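Re: [smallship-list] Hesalport stop, is it worth keeping?

On 17th May, Hạnh Diệp wrote:

> Hello everyone, we're booked on the December sailing with Bundance
> and the only port my husband and I can't make up our minds about is
> Hesalport. The ship is in from breakfast until late afternoon. The
> line wants a fair bit for the bus tour and the reviews I found are
> all over the place. Has anyone just walked off and wandered? And is
> the Van Dijk ferry across to Nisley doable in the time, or am I
> asking for trouble? I don't want to be the woman running down the
> pier.
>
> Hạnh

Hi Hạnh, and hello to everybody I haven't written to since the winter (I've been reading, just not typing!).

Please do get off at Hesalport. We've been there three times now, twice with Bundance and once on a much bigger ship, and I'd go back tomorrow. The size of the ship matters more than anything in the brochure. When we came in on the big one there were 1,687 passengers according to the daily program, and it felt as if every one of them wanted coffee in the same little square. With 500 or so fewer people ahead of you in line, it's another town altogether, and your ship is smaller than that again, so you should have a lovely time of it.

I'd skip the bus. We took it the first year and spent most of the morning looking at the back of the seat in front, with one stop at a viewpoint and one at a shop that sold mostly magnets. The guide was a dear, and if walking is hard for either of you then by all means go, but otherwise turn left at the gate and follow the harbor wall. It's 800 yards to the old customs house, flat the whole way, and there are benches. My sister did it with her bad hip and only grumbled on the way back.

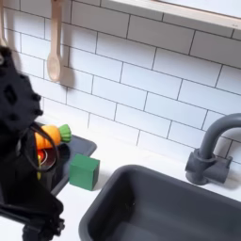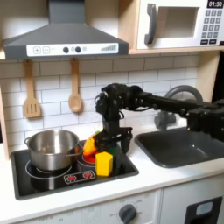
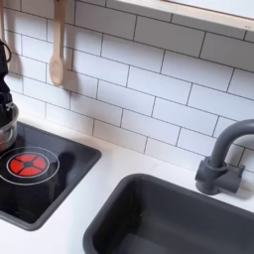 Now, the ferry. Yes, you can do Nisley, but only if you take the first boat, and I mean the first one. Buy your tickets at the Van Dijk window the minute you're ashore, and buy the return at the same time — they'll sell you a one-way without blinking, and then you're standing in a second line on the other side while your ship sits there looking at you. The crossing is short and can be bouncy. I'd eat a light breakfast.

Once you're over, don't try to see it all. We walked up to the church, had soup at the place with the green awning (I never can remember the name, but it's the one with the awning), and came back down by the lane behind the school. That was plenty. The museum at the top gets a lot of praise on the boards, but it's a long climb and it was closed for lunch when we got there, which put my husband in a mood until dinner.

Do remember that if you go over on your own and miss the ship, it won't wait for you the way it would for one of its own tours. We always aim to be back on the Hesalport side two hours before all aboard. It leaves time for an ice cream and takes the worry out of it. Keep your watch on ship's time, too, and check the program the night before, as they changed our departure once and only mentioned it in small print on the back page.

One more thing about December: it gets dark early and the wind comes straight down the harbor, so bring a proper hat, and gloves you can work a zipper in. I wore my nice wool coat the first time and was sorry. A plain rain jacket over a sweater did much better.

Which cabin did you end up with? If you're on the lower deck toward the back, ask for the early dinner, the engine noise is much less bother if you're already settled before they leave port. And do write and tell us how it went. I still want to hear whether they've brought back the fish chowder at lunch.

Warmly,
Peg

2 replies · 0 shares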